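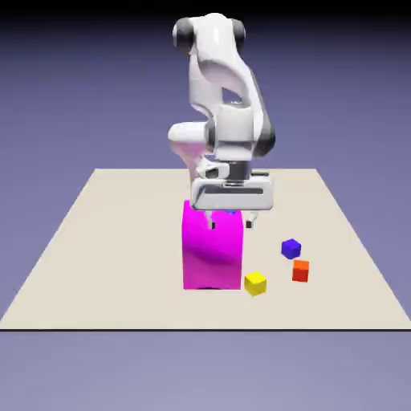

I joined to build things with wheels, and for the first month all we had was an arm on a screen, one former member wrote to the club in June. By spring I was staying until they turned the lights off, the message went on, and I still think about joint limits when I reach for a high shelf.

About the Hendside Robotics and Automation Club

The Hendside Robotics and Automation Club is a student organization of the Hendside School in Tuvville. It is open to all students in the upper grades and meets after classes in Room 207 of the science building. Members learn to program robot arms, first in simulation and later on the school's own teaching arm, and the club enters a team each year in the Lelitz Student Automation Challenge.

The club began as an elective in computer science. Enrollment was small, and the course was discontinued after two years when the schedule changed. Several students asked to continue the work outside class hours, and the school agreed to recognize the group as a club. Its first home was a storage area next to the chemistry labs. The move to Room 207 came later, together with a set of desktop computers suitable for simulation work.

What Members Do

The club's year is divided into a fall term, a winter project and a spring competition season. Students may join at the start of any of the three, although those who wish to compete are asked to begin in the fall.

During the fall term, all members work in simulation. They write programs that move an arm to a given point, open and close its gripper, and place small objects at a chosen height. The early exercises use plain colored cubes and blocks on a flat table. Simple shapes let a student see quickly whether a program has reached the correct position, and they are easy to reset when it has not.

Placing a cube on top of a tall block is usually the first exercise that members find hard. The arm must approach from above, clear the top edge of the block and release at the right height. A program that works on the open table will often run the gripper straight into the side of the block. Members are expected to find the cause for themselves before asking for help, and to write it down.
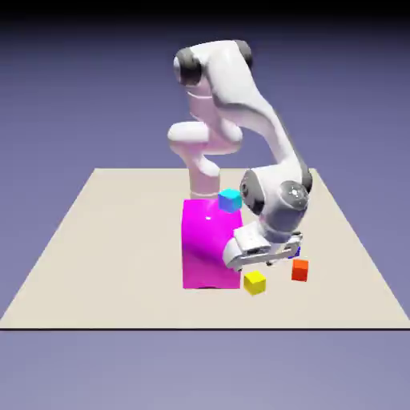
Fall term exercise: four small cubes and a tall block on the simulated table.

The winter project is carried out in teams of three or four. Each team chooses a task, writes a short proposal and presents the result to the rest of the club at the end of the term. Recent projects have included sorting cubes by color, planning a path around a fixed obstacle, and a program that recovers when an object slips from the gripper. A team whose program does not run is still required to present. Some of the club's most useful presentations have come from such teams, and their slides are kept with the others.

In the spring, members who have completed the winter project may use the teaching arm. It is kept in a locked enclosure and may be operated only when a faculty adviser is in the room. Every program must first run in simulation without a collision.

The Cube Library

The club maintains a shared collection of exercises known as the Cube Library. It was started by students in the club's third year, when it became clear that each new class was spending its first weeks rebuilding scenes that earlier members had already made. The library now holds some 500 exercises. Each consists of a starting layout, a written goal and a difficulty level from one to five.

Students add to the library throughout the year. A new exercise must be solved by its author and by one other member before it is accepted. Exercises are seldom removed, and a few of the oldest are kept mainly for their history – including one, still rated at level one, that has defeated a good number of confident seniors.

The library also keeps a record of runs. Last year members logged 2,207 runs, of which the failed ones were tagged by cause. The most common cause was an incorrect release height, followed by a gripper turned the wrong way for the object. These tags are reviewed each summer and used to revise the fall exercises.

Competition

The Lelitz Student Automation Challenge is held every spring and brings together school teams from across the region. The opening round takes place in simulation, and teams that advance are invited to Lelitz to run their programs on physical equipment provided by the organizers. Teams receive the final task on the morning of the event and have until 3 p.m. to submit a working program.

Hendside has entered every year since the club was recognized. The team is selected by the faculty advisers after the winter presentations. Selection takes into account attendance, the quality of written notes and the ability to explain another member's code, as well as programming skill. Members who are not selected take part as reviewers, reading the team's programs in the weeks before the event and reporting errors.

Travel to Lelitz is paid for by the school. Students are responsible for their own meals on the return trip.

Outreach

Twice a year the club visits the Farina Branch Library, where members lead a two-hour introductory session for younger students. Participants move a simulated arm with a game controller and then write a short sequence of commands to repeat the same motion. No experience is needed, and computers are supplied. Places are limited and are assigned through the library's front desk.

The club also takes part in the school's open house. Families are welcome to visit Room 207 during the evening, try an exercise from level one and speak with current members.

Membership

The club currently has 16 members. Numbers are kept at a level that allows each student regular time at a computer, and when interest exceeds the available places a waiting list is opened. Places on the list are offered in the order in which applications are received. No preference is given to students with earlier programming experience, and many members write their first program at the club.

Members agree to the following:

Attend at least one of the two weekly meetings.
Keep a written notebook, on paper or in the shared folder.
Save all work under the member's own name and leave other members' files unchanged.
Follow the rules for the teaching arm as posted on the enclosure.
Give notice to an adviser when withdrawing from a project team.

There is no membership fee. Students who need a later ride home should ask the main office about the activity bus, which leaves from the east entrance at 5:30 p.m.

Advisers and Support

Two members of the science and mathematics faculty serve as advisers. The advisers approve project proposals, supervise the teaching arm and accompany the team to Lelitz. Day-to-day meetings are run by student officers, elected each June for the following school year.

The club is supported by the Hendside School activities budget. Offers of equipment are considered individually – please write before sending anything, as storage in Room 207 is limited.

Contact

Questions about joining, outreach visits or the Cube Library may be sent to the club through the main office of the Hendside School, Tuvville. Messages are answered during the school term. Application forms for the fall are available from the office and outside Room 207.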